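Clavcombe Guest House — turnover and safety check, 23/06/2019
Checked by Darcy Quinlan

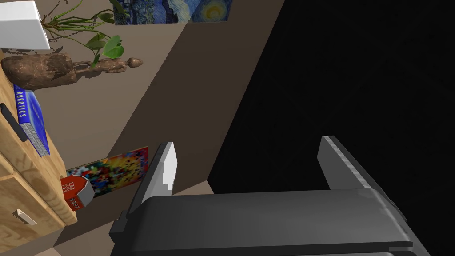
Gripper, fingers open.

**Front hall + stairs**
- [x] Exit sign lit
- [x] Handrail tight
- [ ] Stair carpet — lifting on step 3, tack down before next check-in

**Rooms (12 done, 2 skipped, guests still in)**
- [x] Smoke alarms tested, all loud
- [x] Window stops ok
- [ ] Room 16 — balcony latch sticks. Same as Feburary. Ankrah said they'd send a part, no sign of it
- [ ] Kettle cord frayed in the Skullon suite, pulled it, need a spare
- [x] Bath mats, all there

**Breakfast room**
- [x] Fire blanket on hook
- [x] Fridge temp fine
- [ ] Toaster tray full of crumbs again. Empty DAILY pls
- [ ] High chair strap missing

**Outside**
- [x] Path lights
- [ ] Beach gate wont self close, spring gone. Prosov quoted for a new one, say yes
- [x] Life ring in place, rope ok
- [ ] Loose slab by the bike rack — cone on it for now

Recheck open items in about 2 weeks. Gate first.

DQ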